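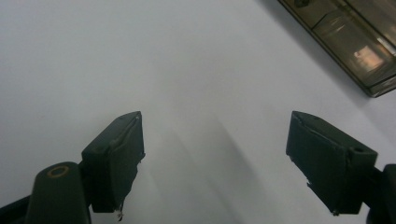
Fake Parcel Tracking App Reads Bank Codes From Text Messages, Researchers Warn

If you have been waiting on a package lately and a friendly text arrived asking you to install an app to follow it, you may want to take a second look at your phone before you do anything else this evening. Researchers at the security firm Varkent say a bogus delivery app going by the name of Wesell has been quietly reading the text messages of people who install it, paying special attention to the short login codes that banks send out.

The team found 1713 phones reporting back to a single server during November, most of them Android handsets a few years old that had stopped receiving updates. The app does show a tracking page, and a rather nice looking one at that, with a little map and a moving truck. While the owner is watching the truck, the app asks for permission to read messages "so we can confirm your delivery window," and most people, being busy and wanting their parcel, tap yes.

"It's such an ordinary thing to be asked," said Ayantu Tefera, who led the work at Varkent. "My own mother got the text and called me to ask which button to press. I was very glad she called."

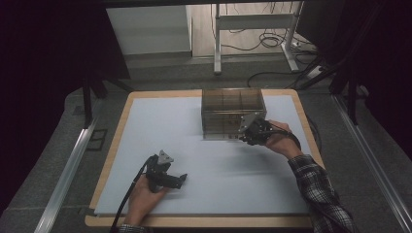

Once it has that permission, Wesell waits. It ignores family chatter and dinner plans and looks only for messages containing a string of digits and one of 105 bank names stored inside the app. When it finds a match, it passes the code along and then deletes the text, so the owner never sees that a login was attempted. Tefera's group has named the hidden part of the program Molluron, after a word left behind in its code.

The app was never offered in the official store. It came from a web page linked in the text, and that page was still up when Varkent reported it to the company hosting it. The page came down 14 hours later, though copies have since turned up at two other addresses, and the researchers expect more of them as the holiday shopping picks up.

Hiwot Zeleke, who runs the help desk at the phone repair chain Abdella, said her staff had begun seeing customers who were locked out of their bank accounts and could not understand why no warning had reached them. "They'd come in thinking the phone was broken," she said. "One gentleman had already bought a new SIM card, bless him, and it made no difference at all."

Removing the app is fairly simple. Open the settings, find the list of installed apps, look for Wesell or a plain brown box icon with no name under it, and uninstall it. Then call your bank using the number on the back of your card and change your password from a different device – a tablet or a relative's laptop will do nicely.

Varkent also suggests having a look at which of your apps are allowed to read messages. On most phones the list is short, and anything on it that you don't recognize can safely be switched off while you find out what it is.
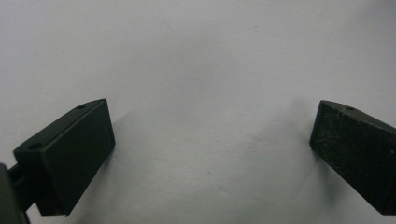
Varkent plans to publish its full technical report on Molluron next month.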